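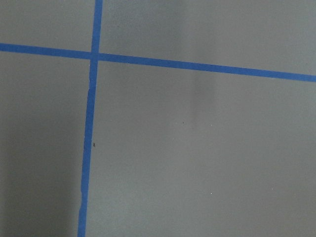

How I paint a two-color border on a wall

I did my hallway last June and I'm still pleased with it, so here goes! Wash the wall first and let it dry overnight. Mark your line in pencil with a long level (mine is borrowed from Danica Koubek, who wants it back). Run painter's tape along the marks and press the edge down hard with a plastic card. Now the good part: brush a thin coat of the OLD color over the tape edge. It fills the little gaps, so nothing bleeds. Let that dry, then roll on 2 coats of the new color, with 6 hours in between. Pull the tape off slowly while the last coat is still a bit tacky.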